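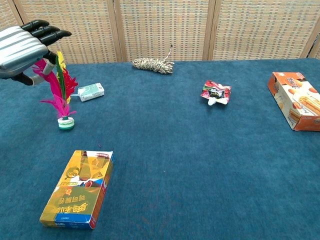 4. Den Federfußball (Jianzi) zusammenbauen und einstellen

Bevor Sie anfangen, legen Sie alle Teile aus dem Beutel auf eine weiche Unterlage. Die Federn vom Set Barredo sind schon gefärbt und sortiert, Sie müssen sie nicht waschen.

4.1 Stecken Sie zuerst die Gummischeiben auf den Stift. Die dickste Scheibe kommt nach unten.

4.2 Drücken Sie die Scheiben zusammen, bis kein Spalt mehr bleibt.

4.3 Stecken Sie die Federn einzeln in das Röhrchen. Die Krümmung zeigt immer nach außen.

4.4 Ziehen Sie den Ring über das Röhrchen. Er soll fest sitzen, aber die Kiele nicht quetschen.

4.5 Werfen Sie den Jianzi einen Meter hoch. Er muss mit dem Fuß nach unten fallen. Dreht er sich zu stark, so öffnen Sie den Ring und verteilen Sie die Federn neu.

Hinweis: Die fertige Höhe beträgt beim Modell Zargate 138 mm. Kürzere Federn machen das Spiel schneller, für Anfänger ist das nicht zu empfehlen.

Achtung! Kleinteile gehören nicht in die Hände von Kindern unter drei Jahren. Keinen Klebstoff mit Lösungsmittel benutzen, er greift den Gummi an.

Lagerung: Stehend und trocken, nicht über 50 °C. Geknickte Federn kann man kurz über Wasserdampf halten und mit zwei Fingern glattstreichen. Ersatzfedern finden Sie in der Teileliste unter Nummer 49.

4.6 Weiter mit Kapitel 5, Aufwärmen und erste Schläge.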